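My aunt's letter came on a wet Friday, and since she never wrote unless she wanted something carried, I put my boots by the door before I opened it. She had taken the upstairs room in Wirbridge, she said, over what used to be the seed merchant's, and she was teaching a machine to close lunch boxes.

I should explain that my aunt had packed lunches for most of her life. She packed them for the brickworks at Wistilton, 246 a day when the kilns were going, and she could shut a lid with the heel of her hand while telling you off about your hair. So when the people at Šindelář asked whether she'd mind showing their arm how it was done, she minded a good deal, and then she named her price and went.

She called it Brarkutus, after a goat we'd once had. It lived at the end of a long table, and she talked to it all day in the voice she kept for goats and nephews. "Down a bit. Down, love. No, you've gone and thought about it."

I sat on the stairs with the sandwiches and listened. It could find a box, she told me, and it could find a lid, and what it hadn't got was the little push at the finish, the one you do without looking. She had tried to tell the young people at Šindelář how hard to press and had found, to her great annoyance, that she didn't know. She had to go home and shut almost 300 lids in her own kitchen, paying attention, before she could give them an answer (and then it was only "like you'd press a doorbell at a house where somebody's poorly").

They wrote that down, bless them.

We stopped for tea at five, as we always did, and I stood in the doorway with both cups while she had one more look at it.
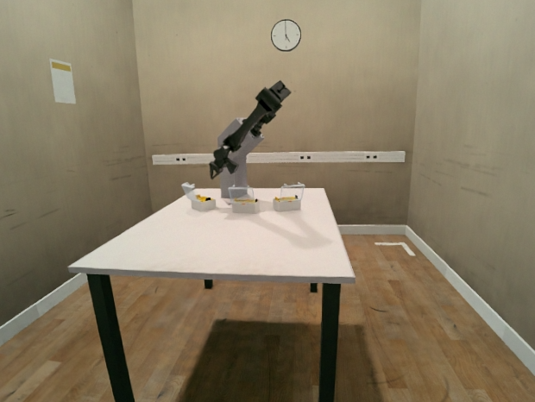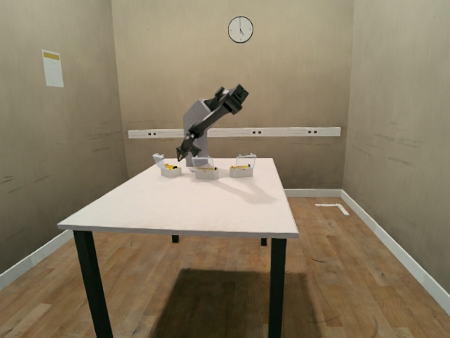
"Three boxes," she said, "and every lid still up." But she said it fondly, and she took her tea, and she asked me if I'd be free to carry a few things over in December.

"The Lid" was written by the editor of these pages
Posted in Short Stories, November 2020

Contact us | © 2020 All stories remain with their authors | Back to top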